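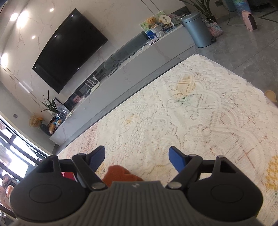
Can You Teach a Robot by Showing It?

Posted 7/7/26

You may have heard that robots can now learn just by watching people. That sounds easy. Is it true? Partly. Let's slow down and check.

Say you want a robot to pick something up off a table. You could write out every move as computer code: forward this far, down this far, close the fingers. That works until somebody moves the table. So many robot builders try showing the job instead.

One way is remote control. A person sits with a set of handles or a joystick, and the robot arm copies what the person does. The computer saves every move. It is slow work, and the person usually can't feel what the robot is touching. Try buttering toast while wearing oven mitts and you will get the idea.

Another way leaves the robot arm out. A person holds a gripper in one hand, a bit like a big pair of tongs, and does the job with it. The gripper has two fingertips that open wide and pinch shut, and a camera rides along and looks out past them. The camera records what a robot would see if its own hand were in that spot. You can do this in a lab, or in a living room with a lace cloth on the table and a teddy bear over by the TV.

Look at a living room from down near the gripper and you'll notice a problem. Everything tilts! The TV leans, the wall slants, and the gripper itself can hide part of the very thing you want to grab. Your brain sorts that out without any trouble. A computer has to be trained to do it.

How much training? Suppose a team at a place called Bedmont records 976 tries at picking up one soft toy. That is a lot of tries. You probably learned to pick up a toy before you could talk, and after that you could pick up a sock, too. A robot that has practiced only on the toy may have no idea what to do with the sock.

So when an ad says "Our robot learned this in 15 minutes," ask some questions.

Did it do the job in a room it had never seen?
How many times did it miss?
Was a person secretly steering?

That last one matters. A robot being steered by remote control can look very clever in a video. The clever part is the person holding the controls.

Showing a robot what to do is a good idea, and it does work for some jobs. But copying a move is different from knowing why you made it. If you see a robot fold a towel, ask to see it fold a wet one.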